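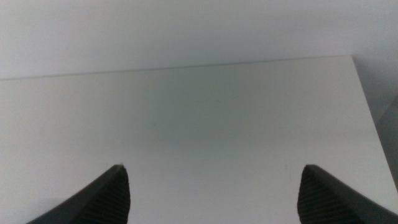 Padham学习中心Itbridge楼公共活动室,白色桌面。

【公共活动室桌面与水杯使用说明】Padham学习中心物业服务部现就Itbridge楼公共活动室的桌面和公用水杯作统一说明,自二月起执行。内容较多,分条发布于本串,请各班组、各借用单位转告本单位使用人员。

适用范围:Itbridge楼一层公共活动室、二层公共活动室以及与其相连的茶水间。Workneh楼的教室另有教室管理办法,不在本说明范围之内。Bondham分部借用Itbridge楼场地时,按本说明办理。

先说桌面。活动室现用白色桌面,浅色台面显脏较快,茶渍、咖啡渍、彩笔印留在上面十分明显。请各单位在使用期间随时擦拭,不要等到散场时一并处理。

日常擦拭用中性清洁剂按瓶身说明稀释,配软布。先用湿布擦一遍,再用干布收一遍。喷壶和软布统一放在茶水间水槽下方的柜内,蓝标软布擦桌面,黄标软布擦水槽,两种布请分开使用、分开清洗、分开晾挂。

以下用品不得用于桌面:钢丝球、百洁布粗糙面、去污粉、含氯漂白剂、刀片。去年冬季有一张桌子因使用去污粉被磨出一片毛面,光线斜照时看得很清楚,至今未能恢复,该桌已调至储物间使用。

顽固痕迹请按类别处理。茶渍和咖啡渍:温水加少量小苏打调成糊状,敷上静置后擦净。水性笔印:湿布即可。油性笔印:用棉片蘸少量酒精点擦,由外向内,擦净后立即过一遍清水。胶带残胶:用温湿布敷软后以塑料刮片轻推。

酒精由物业服务部保管,茶水间不存放。需要时请到一层服务台领取,用后当场交还。请勿自带有机溶剂进入活动室。

关于烫痕。刚烧开的水壶、热汤碗、保温饭盒的内胆,请一律放在隔热垫上。隔热垫挂在茶水间门后,用完挂回原处。白色台面一旦受热泛黄,现有办法均无法去除。

关于划痕。裁纸、切胶带、拆包裹请使用切割垫。切割垫由服务台借出,当日归还。陶瓷花盆、金属工具箱等底部粗糙的物品,放置前请垫布;移动时请抬起,不要拖拽。

桌边同样需要照看。桌子后缘靠墙一侧容易积灰,擦桌时请一并带过。墙面为白色乳胶漆,湿布不要直接蹭到墙上,以免留下水印。

接下来说明公用水杯。活动室配备蓝色塑料杯,供参加活动的人员饮水使用。现有96只,由服务台登记,存放在茶水间的带门杯柜内。选用蓝色是为了与各单位自带的白色、透明杯子区分,方便散场后归拢。
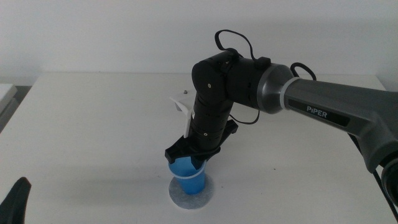 每次活动前,由借用单位的当班联系人到服务台领取水杯,按实到人数领,在登记簿上写明单位和数量。活动结束后由同一位联系人交回。中途换人的,请在登记簿上补签。

公用水杯用于盛装饮用水、淡茶及常温饮料。请勿用来盛放颜料水、胶水、清洁剂、植物营养液,也请勿用作笔筒或量杯。手工课、绘画课所需的容器由课程负责人另行准备,颜色请避开蓝色。

水温方面,倒入公用水杯的水请控制在60摄氏度以下。茶水间饮水机的温水档符合这一要求。需要喝热茶的人员请自带瓷杯或保温杯,放在桌上时同样使用隔热垫。

水不要倒满,到杯身的大半即可。长者活动和亲子活动时,建议由工作人员倒好后再端上桌,杯子放在桌面靠里的位置,离桌沿留出一掌以上的距离。

杯子倒扣在桌面上会留下一圈水印,久了不易擦掉。临时不用的杯子请杯口朝上放在托盘里。托盘在杯柜下层,大小两种,小托盘供茶水间内使用,不带入活动室。

取放杯子时请拿杯身。手指伸进杯内、捏住杯口内壁的做法不符合卫生要求,工作人员分发时尤其要注意。已经分发出去的杯子,即使没有倒水,也按用过处理,散场后一并清洗。

清洗步骤如下。先倒净余水,茶叶倒入厨余桶,不要倒进水槽。用温水冲一遍,再用海绵蘸洗洁精擦洗杯口、内壁和杯底,最后用流动清水冲净。海绵请使用软面。

杯口一圈和杯底转角最容易残留茶垢,请多擦几下。杯子不得叠在一起泡在水槽里,叠得过紧容易卡住,硬掰会使杯口开裂。万一卡住,请在外杯的外壁淋温水,稍等片刻再轻轻旋开。

洗净后杯口朝下放在沥水架上,杯与杯之间留出空隙。沥干后用专用干布擦去外壁水珠,放回杯柜。未干的杯子不要入柜。晚间活动结束较晚、来不及沥干的,可以留在沥水架上过夜,由次日早班收柜。

柜内叠放以4只为一摞,不再加高。柜门平时关好。柜内只放公用水杯和托盘,零食、茶包、个人物品请放到旁边的开放格,并贴上单位名称。开放格每周一上午清理,未贴名称的物品由服务台代存一周,到期处理。

公用水杯每周一集中消毒一次,由物业服务部负责。消毒期间杯柜上锁,下午恢复领用。周一上午有活动的单位,请提前一个工作日到服务台领出所需数量,或请参加人员自备水杯。

出现下列情形的杯子请单独挑出,交服务台更换,不要放回柜中:杯口有缺口或毛刺;杯身有裂纹;内壁发白、起雾,洗后仍有异味;杯底变形,放在桌上不稳。挑出的杯子由服务台在登记簿上注销。

正常使用中的损耗由中心承担,各单位如实登记即可。交回数量与领取数量不符的,请联系人在当日先行查找,常见的去处是窗台、洗手间台面和楼道长椅。三个工作日内找回的,在登记簿上补记,不作其他处理。

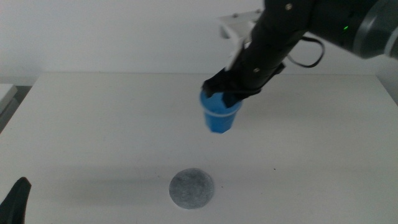 有单位来信询问:公用水杯能否带到楼外的庭院使用?

请留在活动室和茶水间内使用。庭院活动请自备水杯,或提前向服务台申请户外用的保温桶和纸杯,申请时写明人数和使用时段。

关于桌面承放物品。饮水区与书写区请分开安排,水杯、水壶集中在一侧,纸张、证件、电子产品放在另一侧。发生泼洒时,先移开纸张和带电物品,再用干布从外圈向中间吸水,最后用湿布擦一遍。带电物品沾水的,请通知服务台,不要自行擦干后继续通电。

桌布的使用。活动室平时不铺桌布。确需铺设的单位,请使用可水洗的布料,不用一次性塑料薄膜。固定桌布请用桌布夹,不得使用双面胶和图钉。活动结束后由借用单位自行带走清洗。

标识与张贴。桌面上不粘贴座位号、二维码和宣传贴纸。需要座位牌的,请到服务台借用立式座位牌。此前遗留的贴纸,物业服务部已经安排清除,各单位不必自行处理。

散场交接时,请当班联系人逐项核对:桌面已擦净并收干;隔热垫已挂回;水杯已清洗并上架;软布已洗净晾开;厨余桶已盖好;椅子已归位。核对后在交接单上签名,交接单投入服务台旁的信箱。

交接单如有遗漏,服务台次日会与联系人电话核实。请各单位填写能够接通的号码。同一单位由多人轮值的,请把轮值表一并交来,便于联络。

早班巡查每日上午进行,重点查看桌面、沥水架和水槽。巡查中发现的问题写在茶水间门口的白板上,处理完毕后擦去。使用人员也可以在白板上留言,请写明位置和日期,署单位名称即可,不必留个人电话。

关于Bondham分部。分部的同事借用活动室时,水杯按本说明领取和归还,不需要从分部带来。已有部分蓝色水杯在先前的联合活动后留在分部,请分部在二月内清点,随内部文件车送回Itbridge楼服务台。

关于Workneh楼。近期有教师询问能否在Workneh楼配备同样的水杯。该楼没有茶水间,清洗和沥干条件不足,本学期暂不配备。相关意见已经记录,待下一次物资采购时一并研究。

补充说明一点:上文所称“当班联系人”,指借用申请表上填写的现场负责人。如由课程教师兼任,请在申请表备注栏注明,并给教师留出散场后清洗、擦拭的时间。下一场活动的单位请在交接完成后入场。

纸质版说明将张贴在茶水间内侧墙面,清洗步骤另做成单张,放在水槽上方。需要英文版和大字版的单位,请到服务台领取。

对本说明有疑问或修改意见的,请联系物业服务部Ashraf Ragab,服务台可代转书面意见。电话咨询请在工作日下午拨打服务台总机,按语音提示转接物业服务部。

本串内容如有更新,将在本条之后续发,不另开新串。原二层茶水间门上张贴的旧版水杯须知同时停用,请各单位以本说明为准。

Padham学习中心物业服务部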